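Praneck Holiday Lets
Changeover and safety checklist with inspector's comments

Property: Dremar Cottage
Date of inspection: April 16, 2026
Previous inspection: December
Result: Pass, with 4 actions to complete before the next guests arrive

How to read this sheet. Each item is marked OK, Action or Not applicable. Comments are for the owner and the cleaning team. Anything marked Action has to be cleared and signed off on the back page. Items marked OK are not looked at again until the next full inspection unless a guest reports a fault.

1. Entrance and hallway

1.1 Front door opens and closes without force – OK
1.2 Door can be opened from inside without a key – OK
1.3 Key safe working, code changed – Action
1.4 Floor free of trip hazards – OK
1.5 House number readable from the road – OK

Comments: The key safe still had the December code. It should be changed at every changeover and the new number entered in the booking record. The mat by the front door has a rubber backing and lies flat. The old one has been left in the porch and can be thrown away.

2. Smoke, heat and carbon monoxide alarms

2.1 Smoke alarm, hallway, tested – OK
2.2 Smoke alarm, landing, tested – OK
2.3 Heat alarm, kitchen, tested – OK
2.4 Carbon monoxide alarm, living room, tested – Action
2.5 Alarms within replacement date – OK

Comments: All alarms sounded when the button was pressed. The carbon monoxide alarm is standing on the bookshelf behind a row of paperbacks. Move it back to its bracket. The hallway and landing alarms are linked and set each other off as they should. The cleaners test them weekly in season and the record is up to date.

3. Kitchen

3.1 Worktop clean, no chips or raised edges – OK
3.2 Hob and oven controls marked and working – OK
3.3 Fire blanket on wall, tag in place – OK
3.4 Pans and handles sound – OK
3.5 Sockets clear of sink – OK
3.6 Fridge at correct temperature – OK
3.7 Knives stored in block or drawer – OK
3.8 Cleaning products out of reach of children – Action

Comments: Dishwasher tablets were in the cupboard under the sink with no catch on the door. Either fit a catch or move them to the high shelf. The handles on the two larger saucepans were loose last time and have been tightened. The fridge was at 4 degrees. The bread knife is still missing its guard, but it is kept in the block and does not need one there.

Wipe the worktop with a damp cloth and ordinary washing-up liquid only. Lemon, vinegar and limescale spray will mark marble, and a dull patch cannot be cleaned off afterwards. Guests should be asked in the welcome folder to use a board for cutting and a trivet for hot dishes.

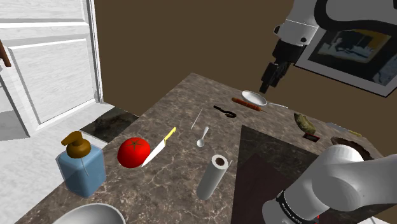
4. Bathroom and hot water

4.1 Hot water temperature at basin – OK
4.2 Shower head cleaned and descaled – OK
4.3 Bath mat non-slip, suckers intact – OK
4.4 Extractor fan running – OK
4.5 Light pull cord clean and complete – OK
4.6 Taps run after empty period – OK

Comments: The cottage was empty for 11 days before this visit. All taps and the shower were run through and this has been written in the water log. The fan is noisy but moves air. The sealant along the bath has been replaced and there is no sign of damp in the wall behind.

5. Stairs and bedrooms

5.1 Handrail firm along full length – OK
5.2 Stair carpet fixed – OK
5.3 Stair light works from top and bottom – OK
5.4 Window restrictors fitted upstairs – OK
5.5 Blind cords secured – OK
5.6 Beds and bunk rails sound – Not applicable

Comments: No bunks at this property. The back bedroom window is stiff and the restrictor needs a firm push to release. An adult can do it, so it passes, but a little oil would help.

6. Electrical and gas

6.1 Gas safety record on file – OK
6.2 Electrical report on file – OK
6.3 Portable appliances checked – Action
6.4 Fuse board accessible and labelled – OK

Comments: The Quintero fan heater in the cupboard under the stairs has no test label. It must not be left out for guests until it has been tested. Certificate number 1039 covers the other appliances. The labels on the fuse board have faded and could do with rewriting – not urgent.

7. Outside

7.1 Path and steps level and free of moss – OK
7.2 Outside light working – OK
7.3 Bins in place, lids on – OK
7.4 Fence and gate secure – OK

Comments: The lower step has been cleaned and the moss is gone. The gate latch catches properly. Parking is still tight if the Uso House guests leave a car by the wall, and the arrival notes should mention this.

Actions to complete

1.3 Change key safe code – cleaning team
2.4 Return carbon monoxide alarm to bracket – cleaning team
3.8 Catch on sink cupboard or move tablets – owner
6.3 Test or remove fan heater – owner

Return the signed back page to the Praneck office. Spending on repairs up to £1000 can be agreed by the office without a separate quote.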